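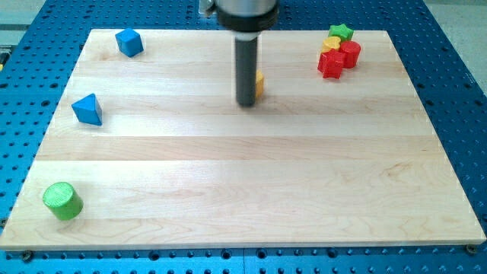
Pale wooden board on a blue metal table.

Why Is That Cow Always Chewing?
By Marilou Castillo, November 2021

When I was seven I thought cows chewed gum. I really did! I used to stand at the fence at Hollenstein Farm, where my uncle worked, and watch them lying in the grass with their jaws going round and round, and there was no grass in front of them at all. So, gum. I even asked my uncle what flavor it was.

He laughed so hard he had to sit down on a bucket, and then he told me the real answer, and it's a lot stranger than gum.

Swallow first, chew later

Think about how you eat a sandwich. You bite, you chew, you swallow, and that's the last you see of it (I hope). A cow does things in a different order. She wraps her long, rough tongue around a bunch of grass, pulls it into her mouth, gives it a few quick chews and gulps it down. Then she grabs some more.

Later on, when she's found a nice place to rest, a soft wet lump of that grass comes back up her throat and into her mouth. The lump is called cud. She chews it slowly and properly, mixes in plenty of spit, and swallows it again. A few seconds later, up comes the next one!

I know. It sounds disgusting. My nephew Jayson put down his spoon when I told him. But to a cow it's about as exciting as breathing, and she can spend eight hours a day doing it.

A look at those teeth

Next time a cow gives you a big yawn, peek at the front of her mouth. She has front teeth on the bottom but none on the top! Up there she has a tough pad instead, and she pinches grass between the pad and her bottom teeth. The big grinding teeth are farther back, top and bottom, and those are the ones doing all that sideways mashing.

One stomach with four rooms

You might have heard that a cow has four stomachs. People say it all the time, and I said it too until a vet named Cherry Mae Galang set me straight. A cow has one very large stomach with four parts, like a house with four rooms.

The first room is the rumen (say ROO-men). It's gigantic. In a grown cow it can hold more than a bathtub's worth of grassy soup on some days, and it fills up most of her left side. Inside live tiny living things called microbes, far too small to see, and there are billions and billions of them. Grass is very tough stuff. Your stomach can't do much with it and, on its own, neither can a cow's. The microbes break it down for her, and in return they get a warm, dark home with food delivered all day long.

The second room is the reticulum (reh-TICK-you-lum). Its walls look like honeycomb. It helps push the cud back up, and it catches heavy things she swallowed by accident, like a nail or a bit of wire. Farmers sometimes give a cow a smooth magnet to swallow, and the magnet sits in there and holds on to the metal so it can't poke her. Yes, there are cows walking around with magnets inside them!

The third room is the omasum (oh-MAY-sum), which has lots of folds like the pages of a book and soaks up water. The fourth is the abomasum (AB-oh-MAY-sum), and it works a lot like your own stomach, with strong juices in it.

And then there's the burping

All those microbes make gas, and the gas has to go somewhere. Most of it comes out of the front end as burps. You may not hear them, because cows burp rather quietly, but they do it all day long.

What the farmer is looking for

My favorite cow at Hollenstein was called Gedano, a brown one who weighed 1,393 pounds and liked having her chin scratched. Every evening my uncle walked past her and the other 17 in the herd and just looked at their mouths. A resting cow who is chewing her cud is usually a comfortable cow. If one had stopped chewing and stood off by herself, he'd check on her, and sometimes he'd call the vet.

Who else does it?

Sheep and goats chew cud, and so do deer and giraffes. (Imagine how far that lump has to travel in a giraffe!) Horses eat grass too, but they don't bring it back up, and pigs don't either.

If you visit a farm, find a cow who's lying down and watch her neck. You'll see a little bump slide down when she swallows, then a short wait, and then another bump going up. Try counting how many times she chews before she swallows again. Gedano usually got into the fifties, and then a fly would land on my nose and I'd have to start over.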